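Stories > Short fiction > Work > Acceptance

Acceptance

The stacking trial at Zeltex was entered in the log as item 27, three cubes, one square, open gripper over green.
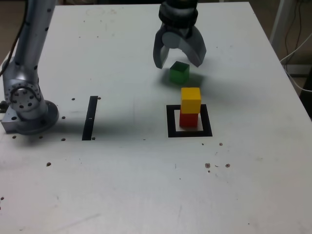 Oldřich Hrnčiar wanted to know who would sign for it. He put this to the room in general, with his coat still on, and then to Bhatt, who was typing.

"The cell signs for itself," Bhatt said. "It writes a line to the database. You countersign."

"Countersign what?"

"That you saw the line."

Hrnčiar had been a bench inspector for 19 years. The procedure until March had been as follows. A part came down the chute. The inspector picked it up, turned it over, put it against the gauge and set it in the left tray or the right tray. At the end of the shift he wrote two figures on a card and initialled them. The card went to the office in a brown envelope. Errors were traced by initials.

Under the new procedure the part would be picked up by the arm. The cubes were a substitute for parts. Skoltance, who had supplied the software, would not release the parts program until the cube program had passed 900 cycles without a stop. Red in the square, yellow on red, green on yellow. Then the arm took the stack down and laid the cubes out again, and the count went up by one.

It had stopped at 7, at 212 and at 640. Each stop returned the count to zero.

"What happened at 640?" Hrnčiar asked.

"It let go early."

"How early?"

Bhatt looked it up. The figure was in milliseconds. Hrnčiar copied it into his notebook, under the others.

He took the chair by the post and watched. The job description called this monitoring. It allowed him to sit, which the old one had not, and it paid the same until the end of the year, when the grade would be reviewed. Four inspectors had been on the bench. One had moved to packing and two had taken the payment. Their gauges were still in the drawer, each in its own felt.

The gripper closed on the green cube, lifted it, travelled and lowered. Hrnčiar found that his right hand had closed as well. He put it in his pocket.

At cycle 388 he said, "It's going to drop that."

Bhatt checked the screen. All values were within limits. The fingers opened, the green cube slid off the yellow and came to rest on its side, and the arm stopped.

"What did you see?" said Bhatt.

"It sounded heavy."

"There isn't a field for that."

"No," said Hrnčiar.

Bhatt opened the form, went down it to the end and came back up. Under Other he typed: operator reports sound. He added the date, 12/17/19, and turned the keyboard round for the initials.

The count went back to zero. Hrnčiar got up and reset the cubes.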